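ok thread time. sorting the kids dishes before the party & I have Opinions

1/14

background: we moved to Foden in the fall and the plastic stuff got packed in like 5 different boxes. tonight was the night. everything out of the cabinet, everything on the table

2/14

green cloth on the table first bc these bowls SLIDE. bare wood they skate right off if a kid so much as breathes on them. the cloth was leftover from a card night thing, best free table cover I ever got

3/14

the set is bowls and cups, all mixed colors, nothing matches on purpose. yellow, orange, blue, pink, purple bowls. red cup, light blue cup etc. my kids fight over the blue ones. every. single. meal

4/14
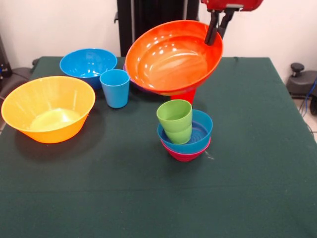
anyway step one is unstacking. do NOT put them away nested wet, I did that at the old place and two bowls suctioned together for most of January. had to run hot water on the outside one and ice in the inside one. felt like a science fair

5/14

stuff I've learned re: stacking. big bowls go on the bottom (duh) but cups inside bowls is a trap. looks tidy, saves a shelf, then you want one bowl and you're holding four things over the sink at 7am with a kid yelling about cereal

6/14

so new rule. bowls w bowls. cups w cups. cups get there own basket

7/14

ppl asking where they're from: the blue and yellow came from Lalier, that little housewares place next to the tire shop. rest are hand me downs + the Fetesness yard sale. paid 8 dollars for a whole bag. the lady threw in a colander

8/14

also the yellow one is the popcorn bowl. I don't make the rules. it's the big one, it's popcorn, if you put salad in it you will be corrected by a 6 yr old

9/14

ok so before anything goes back in the cabinet I spread them all out and look for cracks and sticky bits. cups especially, the bottoms get that gummy ring from juice. baking soda on a damp rag, rinse, done. don't bother with the fancy spray

10/14

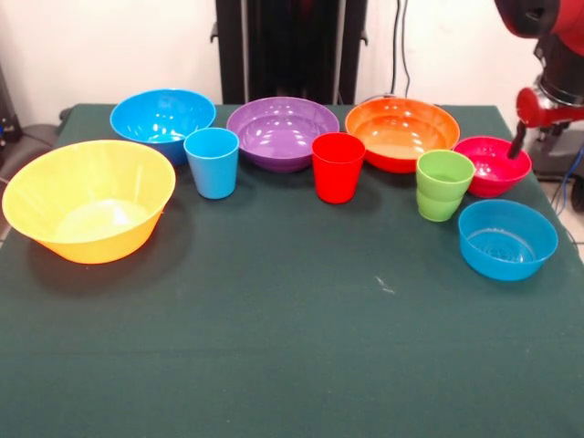 purple is the best one for soup btw. wide and not too deep so it cools before they lose intrest. orange is for pasta. red cup is milk only, I have been told this many times by a very serious person

11/14

party plan since 3 of you asked: kids pick there own color when they walk in and that's their bowl till they go home. no names, no stickers, no tape. did this last year and it cut the dish pile in half. the only problem is two kids wanting the same color and then you flip a coin or hide the bowl

12/14

menu is popcorn, clementines, noodles, the end. I priced paper plates and cups at the Esteban road store and for what they want I could buy another bag of these and have money left for cake. cake is the one thing I'm paying for. no way am I frosting anything this month

13/14

cabinet update. bottom shelf = kid dishes, low enough they can get there own. top shelf = glass + the stuff I like. moved the mugs over the coffee maker where they shoulda been since day one. still have a drawer of lids that fit nothing. 41 lids. I counted bc I was mad. not one goes to a thing we own

14/14

ok adding one more bc the replies are blowing up. yes they go in the dishwasher, TOP rack. bottom rack warped one at my sisters and now it rocks like a boat. no I don't microwave them, food goes on a real plate to heat up and then gets moved over. yes it's an extra dish. yes I complain about it

and if anybody local wants a bag of lids, message me. porch pickup, take all of them pls, I'm not sorting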